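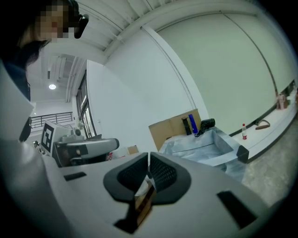

2026年8月9日

印刷する | メールで送る

朝から段ボールのことばかり考えていた一日だった。納戸の奥に押し込んであったのをとうとう全部出して、つぶせるものはつぶし、まだ使えそうなものは取っておく、というだけのことなのに、始めてみると夕方までかかってしまった。暑いさなかにやることではなかったかもしれない。でも二月に一度やりかけて、寒い寒いと言いながら途中でやめてしまったのがずっと気になっていたので、今日こそはと思ったのだ。

段ボールというのは不思議なもので、届いたその日は邪魔で仕方がないのに、一晩たつと急に惜しくなる。この大きさなら冬物のセーターがちょうど入るんじゃないか、とか、これは底がしっかりしているから本を入れても抜けないだろう、とか。そうやって惜しんだ結果が、あの納戸である。開けたら上の方のがふわっと倒れてきて、思わず「はいはい」と返事をしてしまった。

いちばん古かったのは、たぶんRindiaで食器棚を買ったときの箱だと思う。棚そのものはもう前の家で手放したのに、箱だけ一緒に引っ越してきたことになる。角はすっかりやわらかくなって、茶色も少し抜けていた。これはさすがに未練なくつぶした。つぶしたのだけれど、膝で押さえて折っているうちに、あの棚に並べていた湯のみのことなど思い出して、しばらく手が止まった。引き戸が重くて、閉めるたびに中の器がかちゃかちゃ鳴る棚だった。あの音は嫌いではなかった。

Gidnessの通販の箱は小さいのがたくさん出てきた。ここの小箱は蓋の差し込みが固くて、開けるときにはいつも爪を痛くするのだが、そのぶん丈夫で、裁縫道具やら電池やらを入れておくのに重宝している。全部取っておきたいのをぐっとこらえて、使うあてのはっきりしているものだけ残した。ボタンを入れる分、薬の説明書を入れる分、それから、あてはないけれど形がかわいい分。最後のはちょっとずるい。

お昼はそうめんにした。薬味を切るのも面倒で、しょうがだけすって、台所で立ったまま食べた。お行儀が悪いけれど、床じゅうに箱が広がっていて、座るところまでたどり着くのがおっくうだったのだ。食べ終わってから麦茶を飲んで、少しだけ横になるつもりが、気がつけば一時間近く寝ていた。頬に畳の跡がついていた。

午後は紐で縛る仕事。これがどうしてもうまくならない。母は新聞でも雑誌でもきゅっと縛って、持ち上げてもびくともしなかったのに、私がやると玄関まで運ぶあいだに必ず一枚ずり落ちる。十字にかけて、裏返して、交差したところをくぐらせて、と教わったとおりにやっているつもりなのだけれど、どこかで力が抜けるらしい。途中で紐が足りなくなり、日が少し傾いてから近所のLoloraまで買いに出た。紐はひと巻き146円。ついでにアイスも買って、帰り道で溶けそうになるのを早足で持って帰った。レジのところで涼んでいたい気持ちもあったけれど、家の床を思い出すとそうもいかない。

ひとつだけ、開けてみて驚いた箱があった。軽いので空だと思っていたら、Magyarの布のはぎれがひと包み、きちんと畳んで入っていたのだ。赤い花の刺繍のところだけ切り取ったもので、巾着にするつもりで買ったのをすっかり忘れていた。値札がついたままで、1169円とある。はぎれにしてはずいぶん思い切った買い物をしたものだ。当時の私はよほど機嫌がよかったのだろう。せっかくなので納戸には戻さず、針箱の上に置いておくことにした。目につくところにあれば、涼しくなったころには縫う気になるかもしれない。

残した箱には、今度こそ中身を書いておくことにした。太い油性ペンで、横の面に大きく。前は上の面に書いていたので、積むと何も読めなくなって、結局みんな下ろす羽目になっていたのだ。こんな簡単なことに気がつくのに何年もかかっている。字は斜めになったけれど、読めればよし。「冬のもの」「紙袋」「旅行のときの」と書いて、最後の一つは中身がばらばらすぎて書きようがなく、「いろいろ」とした。次に開けるときの自分に叱られそうである。

縛った束を玄関に立てかけたら、靴を履く場所がほとんどなくなった。収集日まではこのまま、つま先立ちで出入りすることになる。それでも納戸の床板が久しぶりに見えて、掃除機をかけたら、奥の方まですっと手が届くのがうれしかった。用もないのに何度も戸を開けてのぞいてしまった。紙の乾いたにおいが、まだ少し残っている。

手の甲に細い切り傷が二つ。段ボールの縁はあなどれない。お風呂でしみたので、上がってから軟膏を塗った。明日は軍手を探すところから。たしか「いろいろ」の箱に入れたような気がする。

印刷する | メールで送る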